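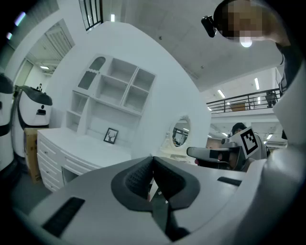 Figure 1. Two of the hand-held grippers during the open day, with the white hutch and dresser behind them.

Reading time: 7 min

Our Visit to the Okoveck Open Day
Project report, Introduction to Automation
Written by Archana Rajput, with notes from Ravindra Rawat and Shu-fen Lui

Why we went

When our teacher, Ms. Tripathi, first told us we could pick any workplace for the visit part of this project, our group spent most of a lunch period arguing. Ravindra wanted the bottling plant, Shu-fen wanted the hospital pharmacy (she has an aunt who works in one and says the pill sorter is wonderful to watch), and I wanted anything that didn't involve a hairnet. Then Shu-fen found the notice for the Okoveck open day in October, and we all agreed on it within a minute. I'm so glad we did!

Okoveck is a small company that collects examples of people doing household jobs with their hands. The examples go to groups that are trying to teach robots the same jobs. We had seen plenty of videos of robot arms, but we had never thought much about where an arm would learn to open a drawer in the first place, and that became the question for our report.

Getting there and the introduction

The doors opened at 10 in the morning and we were there early, which gave us time to eat the muffins Ravindra's mother had packed. There were 7 visitors in our tour group, counting the three of us. Our guide was Jitendra Bhatia, who runs the collecting sessions, and he was very patient with us, even when Ravindra asked him the same thing about batteries in two different ways.

Mr. Bhatia started with a short talk. He explained that there are several ways to show a robot what to do. You can steer the arm from a distance with a second set of controls, which works but is slow and needs the whole robot in the room. Or you can give a person a gripper to hold, let them do the job with it, and record how the gripper moved and what its camera saw. The second way is what Okoveck mostly uses. Their collecting project is called Pirnell, and the team had finished 1,075 recordings for it by the time of our visit. He said a fair number of those will be thrown out after checking, and we appreciated him telling us that, because our own lab notebooks look much the same.

The building

I had imagined a laboratory with cables everywhere, so the main space was a surprise. It is tall and open, with a balcony and a black railing on the upper level, and a big curved white wall that makes a sort of stage. The furniture in front of that wall could have come out of somebody's bedroom. There is a white dresser desk with small round knobs on the drawers, a hutch on top of it full of cubbies, and a round mirror in a fancy white frame on the wall. Shu-fen was very taken with the little framed picture on the desk, which has the dark shape of a deer with antlers, and she asked if she could have it. (No.)

Mr. Bhatia told us that the team likes ordinary furniture for the practice tasks. A drawer in a real dresser sticks a little, or it slides out farther than you wanted, and the person holding the gripper has to adjust. He wants those adjustments in the recordings.

The grippers

This was the part we had come for. The grippers are light gray and bigger than I expected, and at the front there are two black rubber pads that angle toward each other like a V. The inner sides of the pads are dimpled. I asked about that, and Mr. Bhatia said the texture helps them keep hold of smooth things. He also let us press a pad with a thumb, and it gives a little, like a pencil eraser.

One thing that puzzled us was the black-and-white square on top of a gripper. Ravindra guessed it was a QR code and tried it with his phone, without any luck. It is a marker, and its blocky pattern is easy for a camera to find. From how big the square looks and which way it is tilted, a computer can work out where the gripper is and how it is turned. Our math class did something close to this with shadows and similar triangles last spring, so for once we could nod and mean it.

There is also a small black device that can be worn on the head, near the side. Mr. Bhatia explained that the gripper's own view is very close up, and the view from the head helps the team understand what the person was paying attention to. I would have liked to try it on, but they were being careful with them, and I can't blame them with our group.

Trying it ourselves

After the talk each of us had a turn with a practice gripper. The job was to pull open a drawer, lift out a folded sock, put it on the desktop and close the drawer again. It sounds like nothing at all. My first try took so long that Shu-fen began to hum. You want to use your wrist the way you always do, and the gripper doesn't bend where your fingers bend, so you end up moving your whole arm and stepping sideways like a crab.

Ravindra was the best of us, and he has mentioned it since. His trick was to slow down just before the knob and line up both pads before squeezing. Mr. Bhatia said new collectors usually need a day or two before their movements look calm, and that rushing is the most common reason a recording gets rejected.

What happens to the recordings

Later we were shown the checking software, which is called Vumham. The checker plays a recording back, marks where each part of the task begins and ends, and flags anything that went wrong. We watched one drawer task that had been split into steps such as reach, grasp, pull and release. Shu-fen copied the steps into her notebook and we used them for the chart in our class poster. There were 147 recordings waiting to be checked that morning, and I thought that sounded like a terrible amount of homework, but the checkers seemed cheerful about it.

Questions we asked

We had prepared our questions ahead of time, as the assignment sheet told us to. The answers below are in our own words.

Does a robot copy the recording exactly? No. It is trained on a great many of them, done by different people, and it should be able to handle a drawer that is in a slightly different spot.

What is hardest to teach? Soft things, such as clothes and bags, because they never lie the same way twice.

Do you need an engineering degree to work there? For some of the jobs, yes. The collectors come from all kinds of work, and they get their training at Okoveck.

What we would do differently

We should have taken turns writing. I wrote nearly everything and missed part of the talk about batteries, so there is no section on batteries in this report (sorry, Ravindra). We also forgot to ask how the company chooses its tasks, and we have sent Mr. Bhatia a note about that along with our thanks. If his answer arrives before the presentations, Shu-fen will add it to the poster next to the chart.

For the second half of the project we are building a simple gripper out of craft sticks, rubber bands and two pieces of bicycle tube for the pads. It can already pick up a marker cap. The sock is next.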